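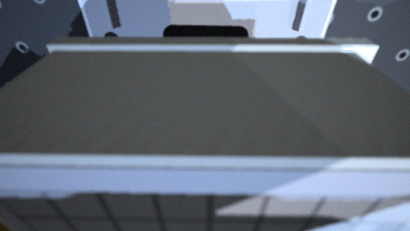
A gray surface with a white rim along the far side.

Winter hours and the new booking rules for the reading tables

16 December 2019

Dear members of the Keskin library,

The year is almost finished and I would like to inform you of some changes. From January the reading room on the upper floor stays open until 6 in the evening, also during the school holidays. Many of you asked for this in November, and Jonas Lanz from the front desk kindly agreed to change his shifts so that it becomes possible.

The tables near the windows can now be booked one day before. Please write your name and your member number in the green book at the entrance. If you do not come within 24 minutes, the place is given to the next person. I know this is a strange number, but it is the time between two buses from Gunen, and we found it fair for people who miss one of them.

We lent 2308 books this year, which makes us very happy. On the other side, 234 of them are still not returned, and among these is the complete set of Turkish cookbooks. Please have a look on your shelves at home. For books that come back before the end of January there is no fine.

The language evening continues with Vivek Bisht. He will read short stories in Hindi and English, and after the reading there is tea. Beginners are very welcome, and you do not need to prepare anything. If you can bring a cake, please tell him before, because last time we had four cakes with walnuts and two of our guests could not eat them.

The return box at the side door stays open during the holidays.

With kind regards from the library team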